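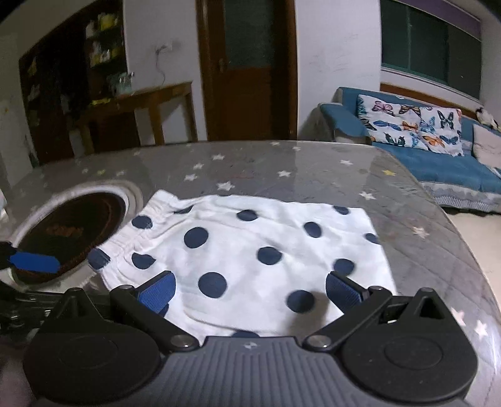 Dénes Magyar
Thread starter, Member
Posts: 13
Clenov Home Forums > Laundry & Closets > Folding

Elastic waist shorts, how do you fold these things??
Started 1 June 2025

ok quick one before I have to go get the kids. Summer stuff is out of the bins and I'm stuck on the pull-on shorts. The white ones with the navy dots are the worst. T-shirts fine, jeans fine, but these have the gathered elastic and it will not lie flat whatever I do. The leg end is nice and smooth, the waist end is all bunched, so when I fold in half I get a wedge. Fat at one side, nothing on the other. Stack four of them and the whole pile slides over in the drawer.

Tried: folding in half leg on leg. Rolling. Pulling the waist out tight and folding fast before it snaps back (lol). Ironing the bit beside the elastic, which lasted until I picked them up.

Drawer is shallow, one of the Engström dressers, so no hanging and no tall stacks. What do you all do?

-----

pegbasket
Regular
Posts: 1,599

Stop fighting the waist. You're folding the wrong end first.

Lay them flat, front side down. Leg on leg so the crotch point sticks out. Tuck the point in so you have a rectangle. Then bring the WAIST down toward the hems, about a third of the way. Then the hems up over it. The bulk ends up in the middle and the thin part wraps it. No wedge.

Sideways on the table like you've got them is fine btw, I do mine that way too, waist on the left.

-----

Ernő Szabó
Moderator
Posts: 3,896

Disagree with peg on this (again). Waist in the middle gives you a lump in the middle, and they rock. Put two in a shallow drawer and the top one tips off.

What works here: alternate them. Fold each in half leg on leg, point tucked, one fold across, done. First pair waist to the left, next pair waist to the right, next one left. Wedges cancel out. Same as stacking pillows or bags of rice.

Takes no skill. My son does it and he's not a careful folder.

-----

pegbasket
Regular
Posts: 1,599

Until somebody takes one from the middle and then your alternating is gone.

-----

Ernő Szabó
Moderator
Posts: 3,896

Then take from the top

-----

pegbasket
Regular
Posts: 1,599

Do you live with people? they don't take from the top

-----

lintqueen_oh
Member

File them. Standing up. This is a drawer question and the answer for shallow drawers is always file them, I will die on this hill.

Fold like peg said but one more time so it's a little brick, then stand it on the folded edge. Row of bricks front to back. You see every pair, no one digs, and the dots are great for this because you can spot them without pulling anything out. Plain navy ones I have to lift up to tell from the swim trunks.

Only thing is the row has to be full or they flop. I put a shoebox lid in on its side when it's laundry day and half of them are in the hamper.

-----

Dénes Magyar
Thread starter, Member
Posts: 13

wow fast answers thx

Ernő, tried the alternating just now with the three pairs I had here. Looks good. Did not open and close the drawer yet so we'll see.

lintqueen how deep does it need to be to stand them? Mine is really shallow. Like two hands stacked.

peg yours came out ok but the dotted pair popped open again when I let go. Is that the elastic or me

-----

pegbasket
Regular
Posts: 1,599

That's the elastic. Smooth the gathers before the first fold. Don't stretch, just flat of your hand from the waistband down toward the legs, couple passes. All that wrinkling right next to the band is what pushes it back open. If it's crisp fabric it's worse.

-----

lintqueen_oh
Member

@Dénes two hands is plenty for shorts, just fold to the hight of the drawer. Hold the shorts against the drawer side and see where the top is, thats your brick size. Kids' ones need one less fold.

-----

mr_tumble_low
Member

Why are we folding shorts

Basket. Shorts basket. They get worn once and sat on in a car. I have had a shorts basket since I moved out of my mom's and no one has ever said a word to me about a crease.

-----

sewjo
Member
Posts: 2,046

Some of us notice the creases, we are being polite.

Different angle, and I sew so bear with me. If the waist bunches a lot in one place and hardly at all in another, the elastic has rolled or shifted inside the casing. Wash does this. Grab the waistband both sides and stretch it all the way out a few times, moving your hands along as you go. The gathers spread out even. THEN fold. Makes a way bigger difference than which direction you go.

If it keeps shifting, stitch down through the band and elastic at the side seams. Stretch it a bit while you sew or you'll pop the thread the first time they're pulled on. Also one at center back, where a tag would be, so whoever it is knows which way round they go. Five minutes.

I did a whole batch for my niece. Bought the elastic at Skevell, the soft kind that doesn't curl. Not cheap but I have not redone any.

-----

Ernő Szabó
Moderator
Posts: 3,896

sewjo's stretch trick is good, I'd do it wet though. Straight out of the washer, stretch the band, shake hard, smooth the legs, line dry by the hem. By the hem, not the waist. Weight of the wet band pulls the body straight and you skip most of the ironing.

-----

sewjo
Member
Posts: 2,046

By the hem yes. Pins at the inside leg seam or you get pinch marks.

-----

bleachfree_bea
Member

Coming in sideways, sorry. White with navy dots, can I ask how you're washing? I had a pair like that, different brand, and after a few goes in with the jeans the white went sort of gray. Not the dots bleeding, the jeans. Now they go with the lights even though the dots are dark. Cold, inside out. First time I put a color catcher sheet in and it came out pale blue so I kept using one for the next two washes, then nothing on it, so I stopped.

And no fabric softener on elastic if you can help it. Pretty sure it killed mine.

-----

mr_tumble_low
Member

softener doesnt kill elastic, the dryer does. High heat. You want the low setting, see username

-----

bleachfree_bea
Member

I don't own a dryer and my elastic died, so.

-----

mr_tumble_low
Member

How old were the shorts

-----

bleachfree_bea
Member

That's not the point

-----

mr_tumble_low
Member

How old

-----

bleachfree_bea
Member

... my sister had them first

-----

Ernő Szabó
Moderator
Posts: 3,896

There is a softener thread, pinned, long. Please take it there, both of you. This one is folding.

-----

Dénes Magyar
Thread starter, Member
Posts: 13

back, kids fed

ok so results. Did sewjo's stretching all the way round and then the hand smoothing. Huge difference on the dotted ones, band went from a clump to fairly even. Then folded peg's way and it stayed shut. Then one more fold for the filing thing and they stand up!! On the table. In the drawer they lean because I only have the few.

Ernő I'm sorry, the alternating pile slid when I opened the drawer. It's a sticky drawer, you have to yank it, so not a fair test. I might use it for the shelf in the hall where nothing gets yanked.

Bea they've been going in with everything. oops. Will move them to lights.

Question, what do I put in to hold them up? Shoebox lid ok or is there something nicer

-----

lintqueen_oh
Member

Told you. HILL.

Shoebox lid is fine, cut down cereal box is fine. I used to have the Sarance dividers, the spring ones, and they push out against the sides so hard the drawer front started to gap. If you want real ones measure the inside front to back first, not side to side like I did.

-----

pegbasket
Regular
Posts: 1,599

Small bookend. Thrift store. Slides under the first brick so it cant go anywhere.

And wax the runners on that drawer, a candle stub will do it. Pull it out, rub both sides, put it back.

-----

Ernő Szabó
Moderator
Posts: 3,896

No offense taken. Wax the runners and try mine again.

-----

sewjo
Member
Posts: 2,046

For the kids' ones, don't bother bricking. Leg on leg, in half, stand up, done. They'll have it undone by breakfast.

And if you do sew the band down, ballpoint needle if it's knit, regular if it's woven. Forgot that earlier.

-----

Dénes Magyar
Thread starter, Member
Posts: 13

candle done. whole new drawer, why did I put up with that since April

Got a bookend from under the cookbooks, works. Leaving the sewing for when I find the machine pedal. Doing swim trunks next, those have the drawstring AND the mesh liner so if anyone has a fold for that post it pls

-----

pegbasket
Regular
Posts: 1,599

Push the liner flat with your hand inside, strings tucked into the waist, then same fold. Tie the strings first or they get caught in the drawer.

-----

mr_tumble_low
Member

Basket.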